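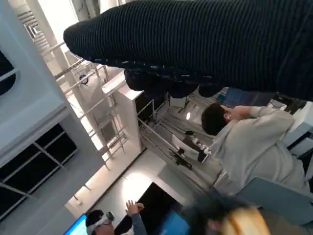

Comparing two grippers and two ways of driving them: what I did with my semester

Muthoni Simiyu, final report, robotics project course
Supervisor: Hilde Boersma

When I signed up for this project I thought I'd be writing code most of the time. Ha! I spent the first two weeks looking for a cable adapter and the next two learning how to pick up a sponge. But I got there, and I have numbers, so let's go.

What I wanted to find out

Our lab has two grippers that fit the same arm. One is the Mirnitz, a plain two-finger parallel gripper with rubber pads, and the other is the Akeris, which has three softer fingers that curl in around whatever you're grabbing. People in the lab have strong feelings about both (Colin Penrose will not touch the Akeris, and Henok Ejigu won't touch anything else). I wanted to know which one is easier for a person to drive remotely, and whether the answer changes with the controller. So there were two controllers too: the VR headset with hand tracking, and the old handheld puppet arm we call Admasu, where you move a small copy of the robot and the big one follows.

That makes four combinations, and I ran all of them on the same tasks.

The tasks

I kept these boring on purpose. Pick up a sponge and drop it in a bowl. Stack one plastic cup on another. Pull a folded dish towel off a pile without dragging the rest of the pile along. And put a marker in a mug, tip down, which I added late and kind of regret.

Each combination got 50 tries per task, so 200 tries per combination. I did a lot of them myself, and Oldřich Danko and Henok did the rest. We swapped every half hour because the headset gets heavy and your raised arm gets tired faster than you'd think. A try counted as a success if the object ended up where it belonged inside a minute, with no help from a human hand. Dropping it and grabbing it again was fine as long as the clock hadn't run out.

Results, finally

The best pairing was the Mirnitz with the puppet arm, at 85 percent over all four tasks. The Akeris with the puppet arm came in at 70 percent. I had expected the soft fingers to win, so I reran the sponge task with fresh batteries in everything, and no, same story.

The headset numbers were lower for both grippers and I don't want to put a single figure on them, for a reason I'll get to. But the order flipped! With hand tracking the Akeris did better than the Mirnitz. My guess is that when your aim is a little off, three curling fingers forgive you and two flat ones don't. With the puppet arm your aim is good enough that you'd rather have the flat pads, especially on the marker.

The towel was the one task where the Akeris won no matter how you drove it. The Mirnitz kept pinching two layers at once.

The thing that messed up my headset data

Partway through, the hand tracking started losing the thumb. You'd close your hand and the gripper would close halfway, think about it, and open again. Oldřich figured out it was much worse when you held your palm flat toward the headset with the fingers spread, which is exactly how we had all been starting each try. We changed the starting pose to a loose fist held sideways and most of the trouble went away, but by then I had a big chunk of tries from before the change. I kept them in a separate table in the appendix and only compared before with before and after with after.

The wrist camera

I also tried driving from the wrist camera view alone, since Hilde asked me to. Short version: reaching is fine, placing is awful. The camera rolls with the wrist, so as soon as you turn the gripper the whole room leans over and your brain says left when it means up. I got a bit used to it, Henok never did, and Colin watched over his shoulder and had to go sit down. I added a little horizon line to the display and that helped me with the cups. I didn't have time to test it properly on anybody else.

The Eltotura logger saved a frame whenever the gripper changed state, and I ended up with around 3000 of them. I went through every one to mark grasps that slipped. Please, whoever takes this over, write a script first.

What I'd do differently

Settle the starting pose before collecting anything. Leave out the marker, or use a wider mug. Get more drivers, too, because three people who all know the robot isn't much of a sample, and I improved so much between the first day and the last that order probably matters more than I've allowed for. I did shuffle the tasks but I didn't shuffle the controllers, since switching over takes forever.

The tables and the settings for both grippers are in the project folder, final version 25th July. The Mirnitz pads need replacing before the next group starts, and the spare set is in the drawer under the puppet arm.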